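Projection on Hanging Cloth: A Walk-Through Film Installation
Project report, Exhibition Technology module
Kedir Birhane

1. Background

The Nerkberg hall is a former grain store used by the college for end-of-year shows. Each June one student group gets the main room for an installation. This report covers my part of the piece called Plollow, a 35 minute film loop about a river valley, shown on strips of hanging fabric that visitors walk between. I was responsible for the screens, the projector positions and the alignment. Sound and film editing are covered in separate reports.

The room is 124 square meters. The ceiling beams are low on the north side, so the rigging height was fixed before any other decision could be made.

2. Aim

The aim was to get an even, readable image on fabric from both sides, with visitors passing close to it and without their shadows covering the whole picture. The budget for screens and rigging was 1000 dollars. Projectors were on loan from the department and did not come out of that amount.

3. Choice of fabric

I tested four fabrics: cotton muslin, polyester voile, a stretch jersey and a coated rear-projection cloth. Each sample was hung in the dark studio and lit with the same test chart from the same distance.

The rear-projection cloth gave the best picture but was far over budget. The jersey was even, but it sagged after a day on the rail and the lower edge curled. The muslin was bright from the front and dull from the back. The voile let a lot of light through, so a weaker second image landed on whatever hung behind it. The film group liked this second image, and we decided to use voile for the inner strips and muslin for the two outer walls.

Fabric, thread, rail and hooks came to 1268 dollars at the first quote. Leaving the hems unsewn on the inner strips and reusing old curtain rail from the Saliba studio brought it under the limit.

4. Projector layout

Three projectors were used. Two pointed along the length of the room from opposite ends and one pointed down at the floor. With the end projectors mounted high and tilted, a visitor's shadow fell mostly on the floor and only on the last strip when they stood near it. The tilt caused keystone distortion, which was corrected in the playback software.

Blending the two long images in the middle was the hardest part. The overlap zone looked too bright on muslin and uneven on voile. I made a separate brightness mask for each material and switched between them by strip. It took most of two weeks, and the masks had to be redone when one strip was rehung a hand's width to the left.

5. Problems during setup

The air from the heating vents moved the inner strips. A small weight in the bottom corner of each one helped, though it made the voile pull into a point. A light chain along the whole lower edge would have been better. Creases were a second problem. The muslin had been folded for storage and the fold lines showed clearly in every pale shot of the film. Steaming in place removed most of them.

The playback computer lost sync with the floor projector twice in rehearsal. Replacing a network cable fixed it.

6. Response

Visitors were asked to fill in a short card at the exit. Most comments were about the walk between the strips and few mentioned the image quality. Several people said the floor image was hard to notice. A tutor from the Pluradness program thought the loop was too long for people who were standing, and I agree.
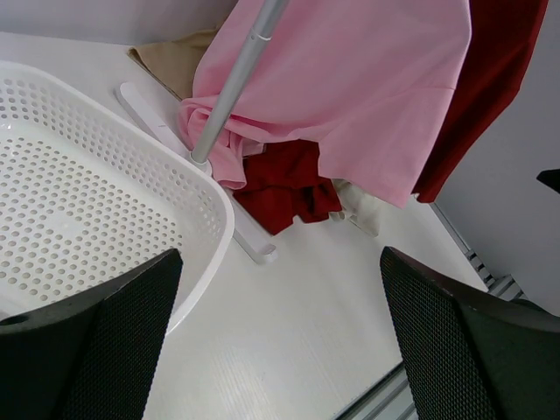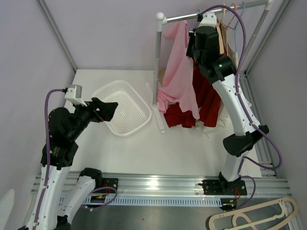 7. Storage and further work

The strips need to be kept in better condition if the piece is shown again. Folding them into boxes caused the creases described in section 5, and at least one box was packed while the cloth was still dusty from the floor. For the next showing I would sort the fabric by material as it comes down. The short test samples could go on a small rack like the one with garments on it in the second picture, where they hang without fold lines and can be compared side by side. The long strips are too big for that and should be rolled on cardboard tubes, with the strip number written on the end of the tube.

I would also order the lower-edge chain at the start, mark the rail positions with paint, and keep a copy of each brightness mask under the name of its strip. The floor image should either be made larger or dropped. If it is dropped, the third projector could be moved to the north wall, where the muslin was always the darkest part of the room.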